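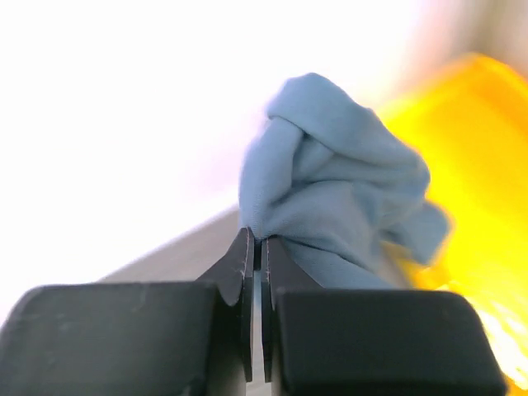

My mother turned seventy in January, and by then she had given up on the washing. She would still put it in the machine, and she would still hang it along the rack in the back bedroom if the weather was poor, but the folding had beaten her. Her thumbs wouldn't do it any more. So things came off the rack and went into a heap on the spare bed, and she picked her clothes out of the heap each morning and said it was perfectly good enough for the Queen of Sheba. I told her I would build her something. I'm her daughter and I had just been let go from a job I was fond of, and I suppose I said it the way you'd offer to put the kettle on. By early summer I was bent over a bench in Kemstead, with my nose nearly against a pair of scuffed black fingertips that had a lump of pale blue cloth squeezed between them, feeling prouder than I had on my wedding day (which, to be fair, had been a wet one).

The workshop was in Borbély Yard, behind the tile merchant's, up an outside stair that shook. You paid by the month and were given a key, a shelf and a list of things not to plug in at the same time. My bench was number 12, at the end by the window. The man before me had been making a harpsichord on it and I kept finding little quills in the gaps of the floor all through the spring. On one side of me somebody built model paddle steamers, and on the other somebody repaired accordions, so it was never what you would call quiet, but it was friendly, and there was generally cake.

I called the machine Fluris. It had been the name of the boat my parents hired the summer I was eight, a fat slow thing that wouldn't steer, and it seemed to me that my mother would be kinder to a machine if it had a name she had already forgiven once. The motors were from Gralter, second-hand, bought from a college that was clearing a store cupboard. They cost me £1,494 with the carriage, and I wrote that figure on a piece of paper and put it in the drawer with my passport where I wouldn't have to look at it. The rest came together in bits over the weeks, with walls round three sides and a table with a grey grain to it, and a great deal of purple cable that I looped and tied and then cut loose and looped again, because an arm that can't quite reach the end of its own lead gives a sad sort of tug, like a dog at a gate.

The plan was modest. I want that understood, as people hear "laundry robot" and picture shirts coming out in a row with tissue paper in the collars. All I wanted was for Fluris to take a cloth off the table, shake the worst of the creases out of it, and put it down somewhere tidy. I had folded a few for the stack myself, a pink one over a red one, and set them on the left of the table to give the machine something to live up to. On the right I put a yellow tray. Anything that couldn't be managed could go in the tray, and we'd say no more about it.

Well, the blue one couldn't be managed. I had picked it because it was soft and I thought soft would be easy. Soft is dreadful! A stiff cloth has some opinions of its own, and you can work with those, but a soft one goes wherever it's asked and then a bit further. The right arm would take hold of an end and pull, and what came towards it was a rope, with the rest of the cloth lying in a heap in the middle exactly as before. I must have sat there a whole evening watching one tail get longer and thinner while the accordion next door went up and down the same eight bars of a waltz.

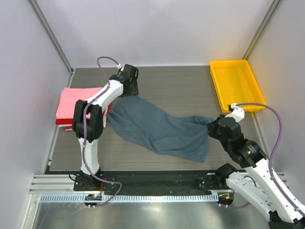
Why on earth didn't I let it use both hands, my mother wanted to know, when I rang her that night to moan. She had the television on and was only half listening. Nobody in her right mind folds a thing from one end, she said. You find two corners and you hold them away from yourself and you look at it, and then you know what you've got. Did I not remember doing the sheets? I did remember doing the sheets. I remembered the two of us on the landing, walking towards each other and away again, and how she'd give her end a snap that nearly took mine out of my fingers, and how I always believed she did it to make me laugh. She told me now that it was to get the creases out.

I went in early the next day, before the steamers or the accordions, and started over with corners.

Corners are a fine idea until you have to explain one. To you and me it's the pointed bit. To Fluris, looking down its own wrist through a camera the size of a shirt button, the pointed bit might be a corner, or a fold lying over another fold, or a rumple having a good day. I wrote pages of it. I wrote in a big red accounts book of my father's, the only one he never filled, and I put down each try with its number and a word or two about what had gone wrong. "Took table." "Took own cable." "Took nothing, seemed pleased." I'd started with the idea that I would stop at fifty and go and find a sensible job, and fifty went by some time before lunch on a day when I was enjoying myself too much to notice.

By then I talked to it, of course. Everyone at Borbély Yard talked to what they were making, so it passed without remark. I would say, up a bit, my love, and the right arm would go up a bit, because I had told it to in the proper way as well, and for a moment there'd be a corner held up and a fold hanging down off the gripper with the rest of the cloth still resting on the table, and the other arm would be hanging about over the folded pink one as if it were minding it.
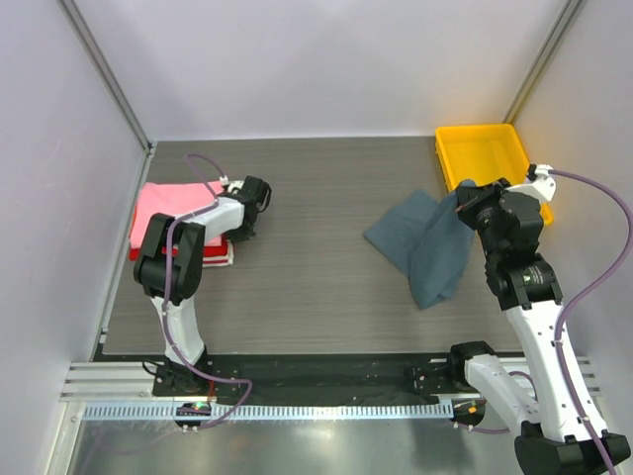

Then I'd get greedy and ask for the second corner, and down it would all come.

What I hadn't bargained for was how much of the work was waiting. The motors grew warm and had to be left alone, and while they were left alone I ate other people's cake and looked out of the window at the tile merchant's van. I thought about my mother a good deal. I thought about the spare bed, and how in all my childhood I had never once gone to a drawer and found it empty or found it muddled. It was a thing I'd had no more notion of than I had of the drains. Somebody had stood on that landing and snapped those sheets several thousand times, mostly with no one on the other end, and had never to my knowledge kept an accounts book about it.

I asked her once, on the telephone, whether she'd minded. She said minded what? So I left it.

The last week was hot and the stair smelt of tar. I had the code as good as I knew how to make it, and I had a train booked for the end of the week with a seat for me and none for Fluris, who would have to follow in a friend's van if there was to be any following at all. I ran the blue cloth again and again. The book says 298 beside the one I mean, in handwriting that slopes off down the page. The right arm took its corner. The left one came across and, very slowly, as though reaching past somebody at a dinner table, took another. They lifted. I stood up. There it hung between them, the whole width of it, with the light from my window coming faintly through, and I could see what I had got.

I should have written something in for what came next, but in all those tries I'd never needed to. So the machine did what it had always been told to do when it ran out of instructions, and carried the cloth over to the yellow tray, and let go.

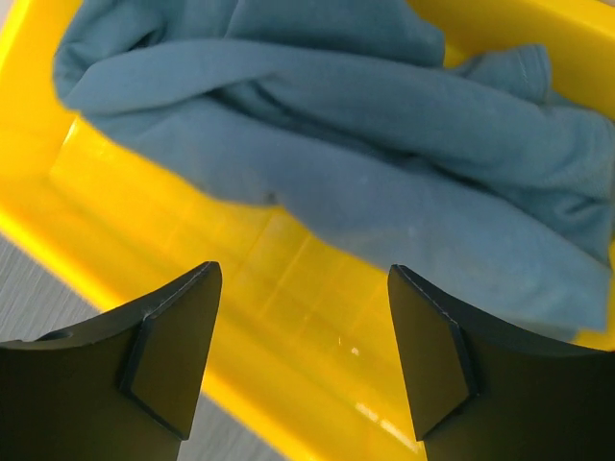 Still, it had looked at it properly first, was my mother's view, when I rang to tell her, and that was more than my brother ever did. She asked if it was a heavy thing, this Fluris, and whether it would go up the stairs. I said it would go up in pieces. She said in that case it could have the back bedroom, and the rack would have to come down on to the landing, and she supposed she had better clear the spare bed, though she didn't see when, with the beans coming on.

Then she asked whether it would mind if she took the other end now and again. Just for the sheets, she said. I wrote that down under 298, as it was going to mean moving a wall.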